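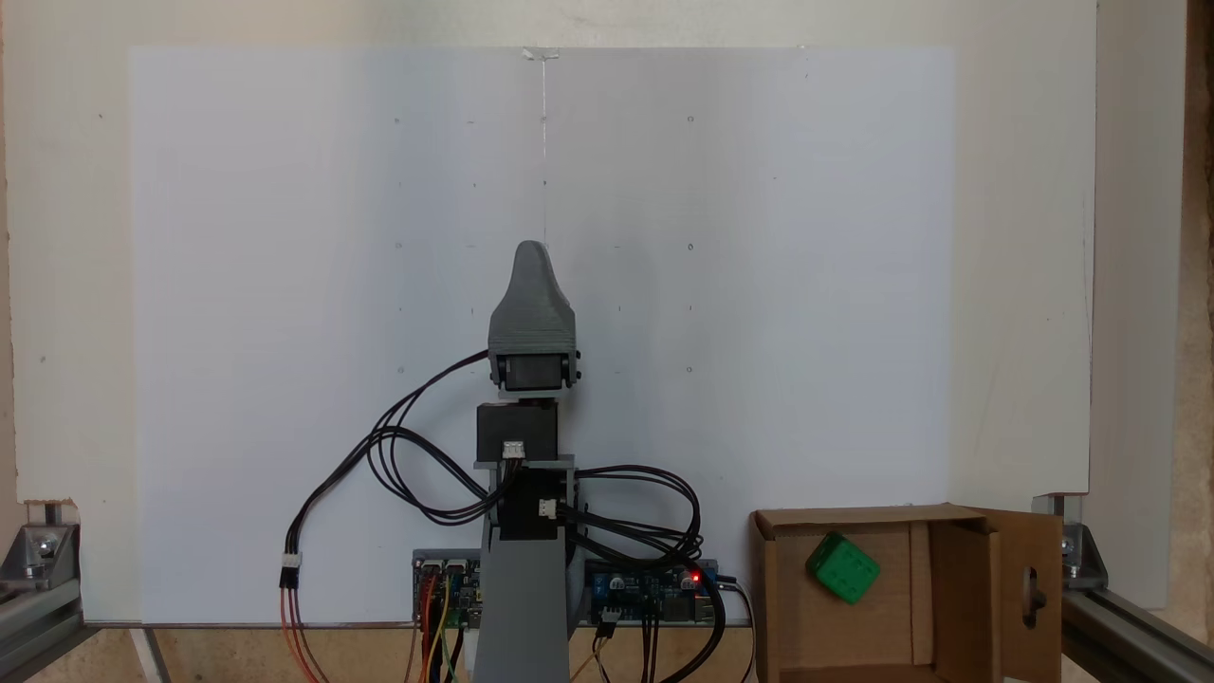
Brildale's pottery works opens its doors to visitors each April, and Myrto and I finally made it this year. Our guide, Loukia, was in no hurry, bless her, and neither were we. She let us handle the rough test pieces, their ridges stacked in fine layers much like the blunt grey tip on that printed arm, and then led us through to the kilns — what a colour those old bricks are!

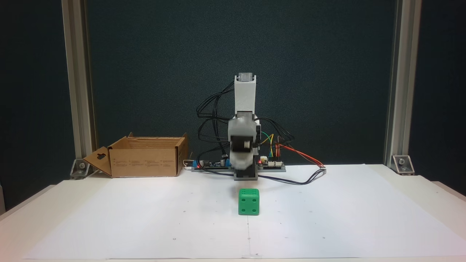 Lunch was soup in the yard, and I came home with two mugs and a jug.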